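September 20, 2020

Sunday, so the building is quiet and the league table model gets my full attention, poor thing.

Picked up the merger question again: what happens to the Vuvport second tier if Rundon and Batista are both let in from across the border? The clubs' own answer is that everyone gets rich. Mine so far is that everyone gets a longer bus ride.

Ran 300 simulated seasons with the old settings. Rundon went up in the first season in nearly all of them, which would please their supporters and should worry the rest of us. Found the reason after lunch. I had them keeping their full home gate while playing in the lower division, as if 8 visitors from a fishing port would fill the away end every other week. Cut the gate by a third, reran. Now they go up in 2 seasons more often than in one. Better, though I still don't believe it.

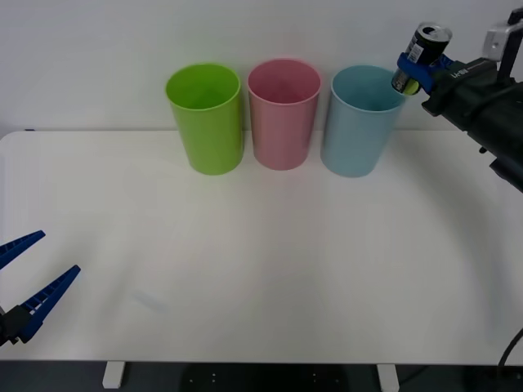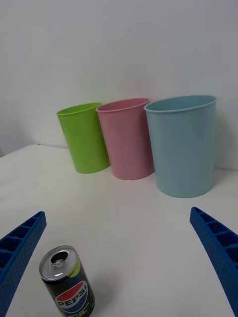
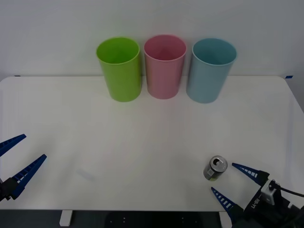 Green, pink and blue cups, back of the white table.

Batista is the harder case. Their squad values come from the Lendix sheet, where someone has typed the goalkeeper in twice, once as a defender. Took one of him out. Batista promptly dropped four places, so either he was a very good defender or the weights on squad depth are silly. Suspect the weights. Left them alone for now and wrote DEPTH?? in the settings file, where I will no doubt find it in May and wonder what I meant.

Draws are still too rare. Real second-tier football is mostly draws and rain, and the model has neither. Tried pulling the goal rates closer together for matches where both sides are in the bottom half. Helped a bit.

Travel: anything over 70 miles now counts as a long trip and costs the away side a little. Midweek trips ought to cost more, but the fixture list has no kickoff days in it, so every match is played on the same eternal Saturday.

To do:
Fixture list with days in it
Check the other Lendix squads for twins
Rerun the full 300 with the new gates and the travel cost both on
Save the old output somewhere first this time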